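Home | Lists | Archive | Search | Subscribe

Sestasville Neighbors mailing list
Thread: Snack box for the hall
Last updated: March 2019
6 replies | 2 shares

From: Manee Limsakul
To: the list
Re: Snack box for the hall

Yupin, since you asked so nicely (your message is down at the bottom for those who deleted it), I can report that the packing has begun at my place. The green box is open, the blue cloth is out, and my living room looks like the last hour of a church bazaar. 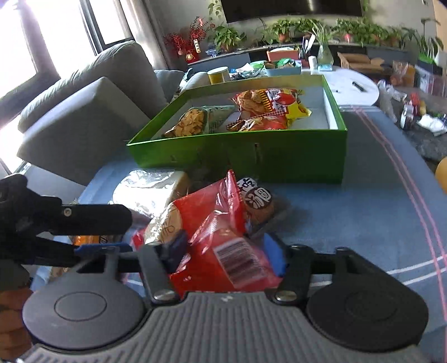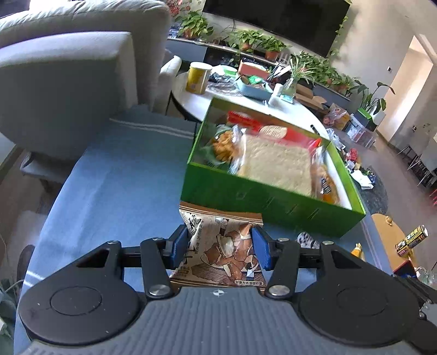
Snack packing at Manee's, green box and blue cloth in both.

Taking your points in order.

The bread. I know you said no bread. Lamduan says people who have been sitting through the Coman Street drainage talk will want something they can put an egg on, and I have learned not to argue with her before lunch. In the second picture it has the middle of the box to itself. I am trying to talk it into a bag of its own, for the sake of everything it would otherwise be sat on by.

The corn chips. They go in the box, along with the big red and yellow bag if I can get the lid down over it. If I can't, the lid stays home. You are all adults and can look at an open box of chips for the length of a car ride.

The brown bag with the cartoon mushroomy things on it. Prasert brought these. The printing is in Chinese, and my contribution to the translation effort was to hold it closer to the lamp. My nephew looked at the line along the bottom and tells me it says the contents are sold loose by weight, so now we know how they are sold. If anyone can tell me whether they are sweet or savory before I put them next to the pastry, please write to me and spare the list.

The crackers, or whatever lives in the red bag. There is a round thing printed on it that looks like a cracker to me. Samran holds that it is a cookie. We have had 5 messages on this already and I would like that to be the end of it.

Now, packing order, which is what you really wanted. Heavy things flat on the bottom, puffy bags standing up at the sides, small packets poked into whatever gaps are left. Last December we did it the other way up and served crumbs with a spoon. Some of you said they were very good crumbs. You were being kind and I saw what you left on your plates.

I still need:

– a second box about the size of this one, any color
– napkins (the Grusura ones dissolve, please not those)
– someone with a trunk that closes

Please don't bring more fried things. We have fried things. If you feel a fried thing coming on, bring fruit.

The plants under the TV are not for the raffle, Prasert. They were not for the raffle last time either, and I would like my pothos to go on living where it lives.

I'm in most evenings if you want to drop anything off. Ring twice, the first ring only works on delivery people.

Manee

> From: Yupin Bunnag
> To: the list
> Re: Snack box for the hall
>
> Dear all,
>
> Manee has kindly agreed to put together the snacks for the meeting at the Novton hall. Could everyone get their packets to her house soon, and not on the morning itself, as happened before.
>
> A few requests. No bread, as it always gets squashed and we end up feeding it to Samran. Nothing that has to be kept cold, the hall fridge is still making that noise. Please keep what you spend sensible, we have 400 in the kitty and the urn has to come out of that too.
>
> Manee, would you write down how you pack it this time? I'd like to have it on the list so that whoever does it next can look it up and we don't have the crumbs again.
>
> Lamduan, the eggs are up to you.
>
> Thanks,
> Yupin

Reply to list | Reply to sender | Previous in thread | Next in thread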